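Relative pose from the other gripper's tag: what it bought us

The last post ended with the two-handed runs drifting apart, and I said I would come back to it once the numbers were in. They are in.

To recap the problem. Each hand-held gripper in the Vovow set-up carries a wide-angle camera and gets its own trajectory from visual-inertial tracking. For one hand that is enough. For two hands it gives you two trajectories, each reasonable by itself, in two maps that only agree as well as the alignment step allows. If the maps are rotated slightly against each other, a policy trained on the pair learns a gap between the hands that was never there. Joining a lid to a jar is then hopeless, even if both single-hand trajectories look clean.

The usual answer is to map the room first and localise both grippers in that one map. We still do this. What I wanted to test is whether the fiducial markers on the grippers could correct what is left over. When one camera sees the other gripper's marker, it has a direct measurement of the relative pose at that instant, with no map involved. The fisheye lens makes this happen more often than I expected.

The method is plain. Detect the marker, undistort the four corners only (undistorting the full image is slow and gains nothing), solve for pose, and add the result as a between-factor linking the two trajectories. The factor is weighted by apparent marker size and by distance from the optical axis. Anything with a high reprojection error is dropped before it reaches the optimiser.

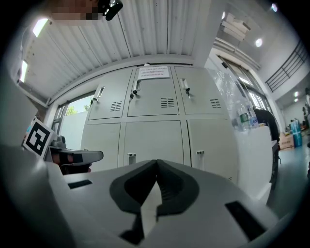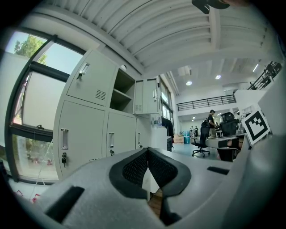 Views from the gripper camera, both with a square marker in sight and the grey lockers behind.

We recorded 454 demonstrations of a two-handed task. Of these, 107 had a bad alignment by our own test, meaning that the hand-to-hand distance at the moment of contact was physically impossible for the object being held. With the marker factors added, 16 remained bad. I went through those 16 by hand. In most of them the marker was only seen near the rim of the lens, where the corner positions are poor and the weighting had, correctly, turned the factor down to almost nothing. In 6 the clocks of the two cameras had slipped, and no amount of geometry will mend that.

Two things did not help. Adding a smoothness prior on the relative pose made the plots nicer and the contact distances worse - the hands do move sharply when they meet, and the prior flattened exactly that. Using the detections to estimate the fisheye intrinsics as well was worse again. The intrinsics soaked up the alignment error and the optimiser reported a very good fit to a lens that does not exist. Calibrate separately and leave it fixed.

I also tried the Boutros loss in place of Huber on the marker factors. On this data I could not tell them apart, so Huber stays.

A caution about the room. Ribbed ceilings and rows of similar locker doors are repetitive structure, and feature matching can lock on to the wrong repeat. I suspect this accounts for a good part of the original misalignment, but I have not isolated it. The fair test is to repeat the recording in the Stolesex room, which has a flat ceiling, and compare the failure rate before any marker factors are added.

That is planned for February. The processing scripts are in the Jinotwood repository under the alignment folder, with the weights as used above. The clock check is not in there yet - it needs the raw timestamps, and the current export throws them away.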